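Sorting by hand first: how Brundale is bringing automation to its closures line
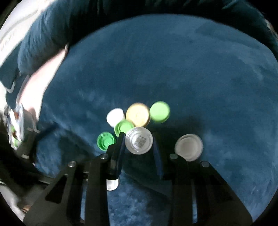 The two fingers of a hand-held gripper on either side of a clear cap, with other bottle caps on plush fabric.

Brundale recovers bottle caps for resale by polymer and colour. Until January all of it was picked by hand. Two of the four benches now have a robot arm, and the staff who used to pick at them spend part of each shift recording grasps with a hand-held gripper.

Nkechi Akande runs the sorting floor. Her people had expected the arms to arrive ready to work, she says. "They came with a gripper and a manual. Everything they know about caps has come from us doing it first."

The target is 2,000 recorded grasps for each bench. On Thursday the first stood at 1,797 and the second at 1,228. Of those on the first bench, 411 were rejected at review and will be repeated.

"Mostly it's timing," says Chukwuemeka Aliyu, a picker for six years. "You close before the fingers are level, or you go too fast between caps. With your hand you'd correct it and never notice."

Clear caps are the hardest, in his view. "A green one has an edge you can see. A clear one takes the colour of whatever it's lying on. We do those on several surfaces, hard and soft."

The work has changed the rota. Recording is limited to 40 minutes at a time, after complaints of sore wrists in the first fortnight. Pay is at the picker's rate, and Akande has asked for that to be reviewed. "It's a different job. They're judging quality, and they should be graded for it."

Aliyu is less concerned about grading than about numbers. Four pickers have moved to inspection and none has left, but there is no written agreement beyond the summer. "I'd like it on paper," he says. "I've asked twice."

A third arm is on order. Akande wants the second bench finished before it is fitted.

Related items
Vanine trials shared rota for machine minders
Wrist strain and hand tools: what to record
Arkau closes its night picking shift
Interview: Chiamaka Dauda on retraining at Suwannarat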